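Home | Tickets | Knowledge base | Log in

Ticket 98: Brurnwood upload client stalls at 4%

Reported in October by Vija Dzene, Marchuk office. Files over 10 MB stop at 4% and the client reports "timeout". Smaller files go through.

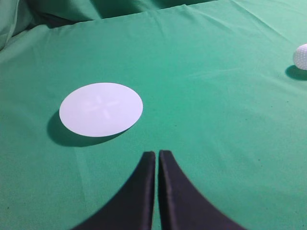

Photo: Soledad Alcantara

Checked the proxy log. The connection is dropped after 8 seconds. Disabled the proxy for one account and the upload completed.
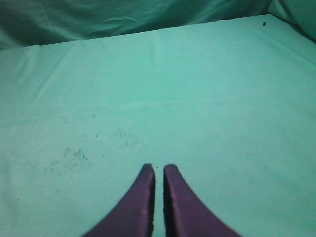
Fix

1. Set the proxy idle limit to 98 seconds.
2. Restart the client.

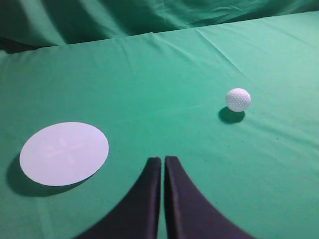 Retested at 10:40 with the same account, proxy on. No timeout. Closed.

Comments

Damián Ibarra: Same fault at Jalville, same fix.

Taras Hrynyshyn: Step 2 needs admin rights here.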